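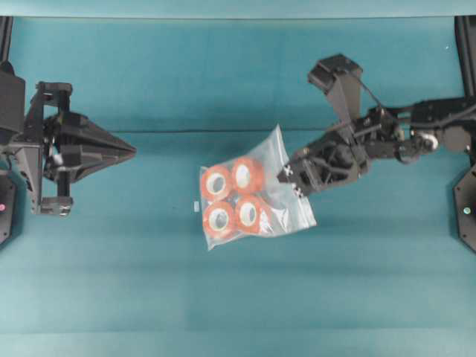 I've had the Worna two-arm kit bolted to a bench at Abella for most of the winter now, and people at the workshop keep asking whether they should get one, so I'm finally writing it all down. Short version: I like it a lot, I'd buy it again, and I'd ignore a good third of the manual. It's meant for hobby builders who want two small arms facing each other across a table, with a camera at each wrist and one overhead. The job I bought it for is handling soft stuff, mainly plastic bags. Bags are horrible! A zip bag with rolls of orange-red tape in it sounds like the easiest thing in the world, and then the right arm gets hold of one top corner of the film and you realise that all the weight is over on the other side and you've got a flappy empty bit in between. My first advice is to go straight past the foam cubes in the starter tutorial and try a bag on day one. You'll learn more about the kit in an evening.

## What you get

Two arms, two grippers, the mounting plates, a power supply, the cameras and a frightening amount of cable. It came to me through Momico, well packed, with the fasteners sorted into labelled sachets (bless whoever does that). I was short one bracket, emailed them, and had it by the end of the week.

No bench or frame, so you're on your own there. I used black uprights we already had in the rack and put teal fabric over the table. Do put some sort of cloth down. The bare benchtop threw so much glare back into the cameras that I spent a whole Saturday blaming the software.

## The build

The manual says a weekend. Mine took three, but I was sharing the bench with a fella restoring a lathe and I also put one shoulder joint in backwards. The steps are clear up to the servos and then go to pieces. There's a diagram of the cable route that seems to be drawn from behind, or possibly for an earlier version, and I ended up making my own loops and tying them off. They sit a bit proud of the links. Hasn't bothered me so far, but if you're fussy about tidy wiring you'll want sleeves.

Servo horns: tighten them, then run each joint through its full travel by hand *before* you plug anything in. Step 52 tells you this. I'd have liked to hear it at step four.

One more grumble. The mounts have indicator lights, and mine can be showing green on one side and a pinkish red on the other with both arms perfectly happy. The colour chart in the back of the manual only covers the green. I asked Momico and they're "looking into it", which was in August.

## Grippers and fingers

The stock fingers are blunt little things with rubber pads, fine for cubes and hopeless for film. I swapped them for the long tapered black ones from Rellance, and that's the upgrade I'd tell anyone to get first, ahead of better cables or a fancier power supply. They come to a proper point, so you can pick at a corner, but there's enough flat on the inside edges to clamp a gathered neck of plastic as well.

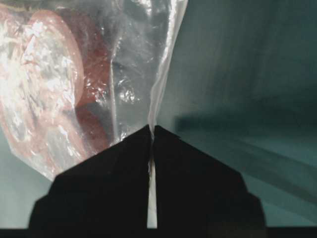

*Photo: Liesbeth Jansen*

With the neck bunched up like that you can close down quite firmly and the film has nowhere to go except the slot between the fingers. I run the grip force at 81 for bags (the scale goes up to 100, and the manual's suggestion is far gentler). At the default setting I got slow creeping slips that were maddening to sort out, as the software carried on thinking everything was fine. Go higher than 81 and my left gripper starts to buzz, so that's where I've left it.

Fitting the Rellance fingers is a ten-minute job with the small hex key. You'll need to redo the closing position afterwards, and please write down the old numbers first. I didn't.

## The wrist cameras

Better than I expected for the money. Colour is decent and the mount is stiff enough that the picture doesn't wobble when the arm stops. Focus is fixed, and they've set it for the fingertips, so anything loose and billowing off to the side goes a bit soft. I can live with that. What I can't love is how much of the view the gripper takes up! When the jaws are shut on something you're looking at a big dark lump across the bottom and your object poking up out of it, and the software crops the edges too unless you switch that off (it's under Display, for some reason, and not under Camera).

Shiny film is still a pest. Move your lamp off to one side and half the glare goes.
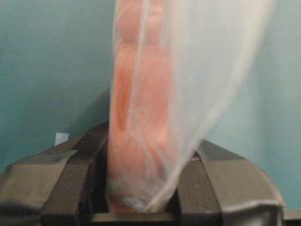 ## Software

It's fine! It's plain, it installs, and it saves its settings where you'd expect. You can drive each arm by hand, record a move and play it back, and the recorder will hold 1,000 moves before it asks you to clear some out. The playback is smooth enough that visitors to the workshop stop and watch.

Driving both arms together is where I'd mark it down. There's a tick box for "mirror" and another for "sync" and they don't quite mean what you'd think, so have a play with the table clear and your hand near the off switch. I prefer to work one arm at a time with the other parked well back, and for a pinch-and-hold that's all I need.

Holding something upright from its bottom end is my favourite test, and I've been trying it with all sorts of bagged things.

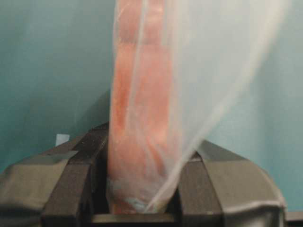 Long and narrow is much kinder than square. You pinch low and close up slowly, and then leave it alone for a moment before asking the arm to go anywhere, as any quick move sets the loose side of the bag flapping and the wrist camera loses the edges. I've got the arm speed turned right down for this. It makes for dull viewing, I'll admit, but I've stopped picking things up off the floor.

## Would I recommend it?

Yes, if you've put together a kit or two before and you've got a solid bench. For a first build I'd say find a mate with some patience, or come along to Abella on a Thursday night and poke at mine. If your budget only stretches to one arm, Worna sell it as a single, and the Rellance fingers fit that one too.

I've taken a star off for the manual and half a star for the lights. Three and a half out of five, and I'll happily bump it to four if Momico ever send me that colour chart.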